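Gedville Walking Club, minutes of the June meeting

We got going at 7:10 on Wednesday in the back room of the library, me taking notes again as usual (hello, it's Sólveig). Present were Bergþóra Hafþórsson in the chair, Troels and Þröstur Egilsson, Bjartur Eyvindsson, and a nice crowd of regulars who signed the sheet by the door.

Last month's minutes were approved after Troels got me to fix the spelling of Goncombe. Sorry, Goncombe!

The long walk. We spent most of the evening on this one and I loved it. The plan is still Gedville to Flavton by the old mill road, 17 miles, with lunch at the Bjarnason farm. Bergþóra called the farm and they're happy to have us in the orchard as long as dogs stay on leashes. Þröstur wants to start at 6:30 in the morning. There was groaning. We settled on 7:00, and anyone who wants to leave earlier with Þröstur is welcome to.

The footbridge at Goncombe is still closed, so we go up through the beech woods and come down by the chapel, the one with 1876 over the door. It's a steep bit but the view is terrific.

What to wear. Shorts or long pants went back and forth for ages - the upper path is all nettles by now. I'm for shorts and I said so. No rule was made, wear what you like.
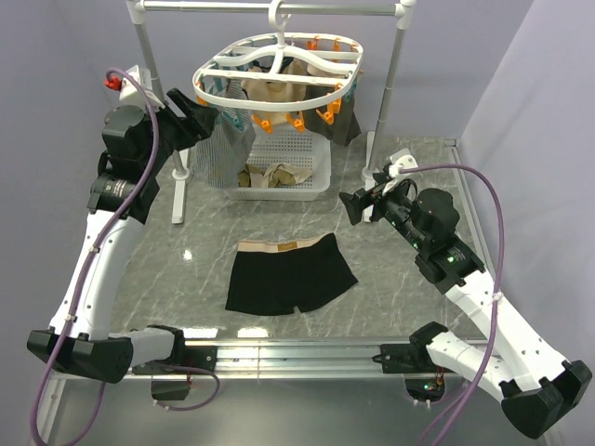
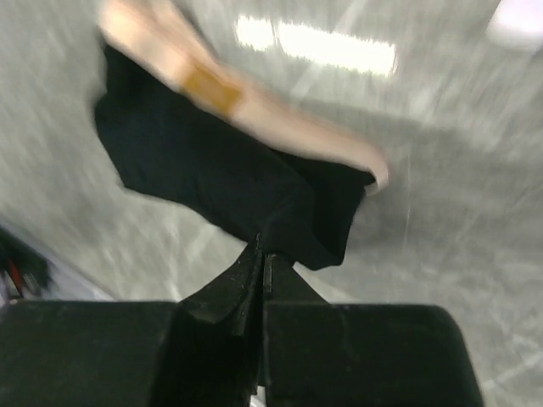 Black shorts on the floor in the first one, black cloth up close in the second.

Bjartur felt that long pants ought to be on the list for the beech woods at least, as he came home last year scratched from the ankles up and the ticks are worse this summer. Bergþóra will put a line about it in the newsletter and let people decide.

Money. We have $138 in the account. We agreed to spend up to $100 on new trail maps and a better first aid kit, and Troels will do the shopping.

Rides home. We need two more drivers from Flavton. Put your name on the sheet or call me, evenings are best.

Other stuff. The lost green thermos is still in my kitchen. Þröstur asked if we could try a night walk in the fall and plenty of hands went up, so he'll bring a route next time.

We wrapped up at 8:45. Next meeting is same room, same time, and Bergþóra is bringing the rhubarb cake.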